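# O que fica em cima das mesas: relatório do projeto Brudovholm 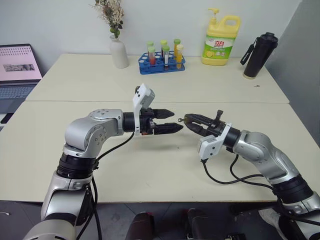

Laurențiu Dobre

Quando escolhi este tema, os meus colegas riram-se um bocado (mesas? a sério?), mas eu passava ali tantas horas que me apetecia mesmo perceber como é que a gente usa aquele canto da sala. O projeto ficou com o nome Brudovholm, que era o nome do nosso grupo no semestre passado, e ninguém teve paciência para inventar outro.

## O canto

São duas mesas creme encostadas uma à outra, com a junta a fazer uma linha a direito, e atrás delas a parede branca, lisa. A mesa da frente é para trabalhar. A de trás serve de prateleira: as coisas vão parar todas lá ao fundo, em fila junto à parede, e o portátil fica na ponta esquerda, aberto. Eu gosto da parede assim, sem nada, mas o Keyvan Karimi (meu colega de grupo) queria pôr lá um quadro com horários e ainda hoje falamos disso!

## O que fiz

Desde janeiro fui apontando num caderno o que as pessoas deixavam nas mesas ao fim do dia. Cheguei a 263 apontamentos, o que me pareceu imenso até ter de os passar a limpo. Em 27 deles a única coisa que escrevi foi "cabos", e num desses dias acrescentei "outra vez os cabos", já meio irritado.

Também pedi a 22 colegas que me dissessem onde é que costumavam pousar as coisas quando chegavam. Quase todos responderam "ao fundo", e só dois falaram da junta entre as mesas, que a mim me incomoda imenso: uma folha apanhada ali em cima e já não se escreve direito.

## O que mudei

- A fila de trás passou a ter uma só camada, nada empilhado.
- O portátil fica sempre do mesmo lado.
- Os cabos vão para baixo, pela beira mais próxima.

A terceira regra é a que corre pior, confesso. As pessoas puxam o cabo para cima da mesa e lá fica ele, todo às curvas.

## Falta fazer

Quero experimentar uma tira a tapar a junta e voltar a perguntar aos mesmos colegas. O Keyvan ficou de medir as mesas, e eu tenho ainda de arranjar um caderno novo, que este já só tem duas folhas.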